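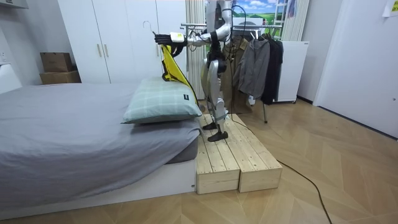 Yellow garment with black trim on a wire hanger

Search this manual

March 27, 2018
By Declan Lambert

4. Fitting the Siltden closet rod

1. Mark both side walls 38 inches above the shelf base.
2. Screw one bracket to each mark. Use the long screws -- the short ones are for the shelf.
3. Drop the rod into the brackets and turn it until it clicks.
4. Hang clothes starting from the ends.

Note: Leave 9 inches between the rod and the back wall.

CAUTION: Do not load the rod past 33 pounds.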